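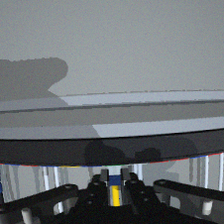
25 May 2021

Hi Umut,

You asked for two pages on how the grant is going and I've been told I ramble, so I'll try to keep to the headings on your form. Most of what you want to know is under "Attendance" and "Money." The rest is me telling you how it's been, which I hope you'll read anyway!

## Where we are

The Wednesday-night supper and Bible story hour at Voscombe Chapel is now through its second term. When we applied, the plan was to run one group for families who don't come on Sunday mornings, with a meal first, then a story and singing, and everybody home in time for baths. We've kept to that almost exactly, except that we now have two story groups in place of one. The little ones couldn't sit through what the older kids wanted to talk about, and the older kids (fair enough) were tired of the felt board.

Darcy Rewi took on the older group after Easter. They're working through Ruth, a chapter every two weeks, and Darcy has them write a letter each time from one person in the story to another. I read a stack of them last week. One was from Naomi to her neighbors, asking them to please stop saying how sorry they were. I copied it out for our pastor and he used it, with permission, in a sermon.

The younger group is mine. We've done the lost sheep, the lost coin and the loaves and fishes, and we've done the loaves and fishes four times by request. I think it's because they get to hand out the crackers.

## Attendance

We have 60 children on the list now, counting both groups. Not all of them come on the same night, and a few families come only when the dad's shift allows it. The application said we hoped to reach families in the Lurulby apartments, and 17 of the children live there. I'd like that to be higher. The trouble is the bus, which stops running before we finish, so those families depend on rides. We have four drivers who are cleared to carry children and we could use two more.

Parents are staying more than I expected. At first they'd drop off and go, and I didn't blame them one bit – an hour to yourself is a gift. Then a few started hanging around the coffee pot, and now there's a table of them talking while we sing. One mother asked if there was something she could read, so we bought a handful of easy-reading New Testaments, and those went quickly.

## Meals

I'm proud of this part. We've served 92 suppers so far this month, which is our best month yet, and we've managed it on soup, baked potatoes, pasta and a great deal of cornbread. The menu goes round every four weeks and the kitchen team would like me to tell you that they are sick of chili.

We did have a problem with the oven in the spring. The thermostat went, and we lost two trays of potatoes before we knew what was wrong. The repair came out of the chapel's own building fund, so you won't see it on your side of the books.

## Money

Your second payment came through fine, thank you. We've spent it on food, story materials and the background checks for new helpers, as agreed. There are two changes I need to tell you about:

- **Songbooks.** We budgeted for new ones and then the Pomare church gave us a box of theirs, in good shape. I'd like to move that $1000 over to transportation, if you're happy with that. It would pay for a van on story nights through the end of next term.
- **Printing.** We went over on this. I had the take-home sheets done in color at the start and it cost far too much. They're black and white now and the kids color them in at the table, which they like better anyway.

Receipts are in the folder I dropped off, in date order except for the groceries, which are clipped together at the back. If one is missing it's probably the cornmeal. I've looked in my car twice.

## What hasn't worked

The parents' prayer group didn't get off the ground. We offered it before supper, when everyone is coming straight from work with hungry kids, and that was just the wrong time. Two people came the first week and the same two the second, and then we let it go. I'd like to try again after the story hour, in the side room, with no sign-up sheet and nothing to prepare.

The memory verses have been mixed. The older kids picked up the first few easily and then lost interest when I kept adding to the pile. Darcy suggested we slow down and stay with one psalm for the whole term, a couple of lines at a time, said together before we eat. We've started on Psalm 121 and it's going much better. The small ones shout the word "hills," and I've decided that's fine.

I also haven't done the family survey. It was due at the halfway point and it's sitting on my desk, printed. I'd rather hand it out at the picnic, when people have a minute, than send it home in a backpack where it'll meet a banana. Would that be all right for your deadlines?

## Coming up

We stop for the summer after the picnic, then we have one week of day camp in August. The Julevetti hall has said we can use their field and their restrooms, and their youth leader is lending us a parachute and a sack of balls. The theme is journeys, so Abraham, Ruth again, Jonah and the road to Emmaus. Darcy wants to build a boat for Jonah out of refrigerator boxes and is already asking around at the appliance store.

Story nights start back up once school does. Before then I need to:

1. Get the two new drivers cleared
2. Book the van, if you say yes to moving the songbook money
3. Find one more adult for the younger group (I'm outnumbered!)
4. Replace the felt sheep, most of which have gone home in pockets

## Questions for you

Can you let me know about the transportation money before the picnic? The van company holds a price for only so long. And does the final report need the attendance sheets themselves, or will the totals do? I'd like to keep the children's names in our own cabinet if I can.

You're welcome any story night before we break. Supper is at 5:30, and if you come hungry the kitchen will be delighted – just let me know so I can warn them, and I'll ask for something other than chili.

With thanks from all of us at Voscombe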